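Search this site Enter keywords Go

Bench Automation at Bestside: Second Progress Report to the Michiels Fund

9 March 2019

Shared 120 times | 5 comments

This report covers the period since our November update. The grant pays for one robot arm at the Bestside refill and returns shop, the training that goes with it, and the time staff spend away from their normal work to help set it up. The equipment came in on budget. The training is behind, and we explain why further down.

Before the project, returned bottles were sorted by hand. A person picked up each bottle, looked at how much was left in it, and placed it in the refill row or the drain row. It is light work but it is the same motion all day, and it was the job people most often asked to be moved off. The arm is meant to take over the picking and placing. The decision about damaged or unlabeled bottles stays with staff.

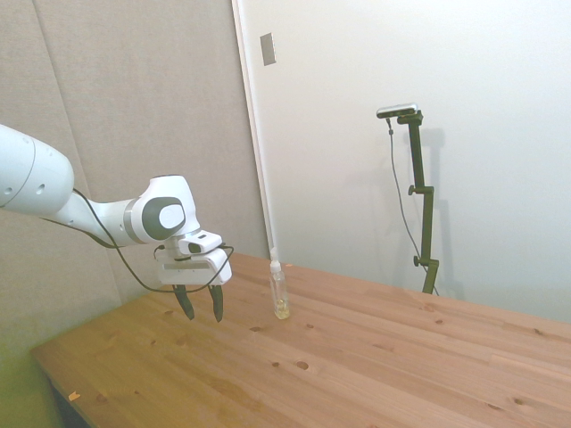

We logged 2931 pick attempts in this period. Of these, 177 needed a person to step in, usually to set a bottle back upright. Small clear bottles cause the most trouble. The cameras find a white cap easily enough, but clear plastic against a light table is hard for the software, and a bottle with little left in it tips when a finger touches it off center. Ikmont, who supply the control software, sent an update that slows the last part of the approach. Staff on the bench say it helps. We will have numbers for the next report.

We also changed how the bench is checked. Knots and board seams in the tabletop were sometimes picked up as objects, and the arm would stop and wait for someone to clear a table that had nothing on it. The wrist camera now takes a view of the bare wood at the start of each shift so the software has something to compare against.
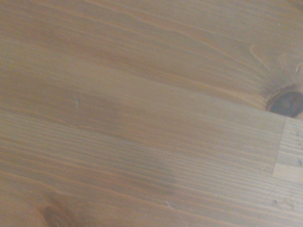

Wrist camera view of the bare tabletop, with a dark knot at the right and a paler section of wood below it.

What has changed for staff

No one has lost hours, which was a condition of the grant. The people who used to sort now split their shifts between the filling line and looking after the arm. Looking after it means clearing stops, writing up each one on the log sheet, and running the start-of-shift check. Most prefer it to sorting. Two said the new work is more tiring in a different way, as they have to keep an ear out for the arm while doing something else. We have agreed that nobody will be assigned to both the arm and the customer counter at once.

Pay is still open. Staff have asked for the arm duty to be graded as a skilled task, and we think the request is fair. It will go to Titance management along with next year's budget -- we will tell the Fund what is decided.

Training

We planned 185 hours and have delivered 120. The gap comes from the holiday period, when we could not release people from the filling line. The remaining hours are booked and need no extra money.

Next steps

Finish the training. Try a darker mat on part of the bench and compare the stops. Write a one-page stop guide in plain language, drafted by the people who clear the stops. We are not asking for any change to the payment schedule.

Comments (3 of 5 shown)

benchside_tl: Good to see the stops reported and not just the successes. Is the log sheet something other shops could have a copy of?

Marrow22: We tried a mat at our place. Get one that lies flat at the corners or you'll swap one problem for another.

refill_regular: Glad the hours were kept. Please do sort out the pay question before the next report.

Load more comments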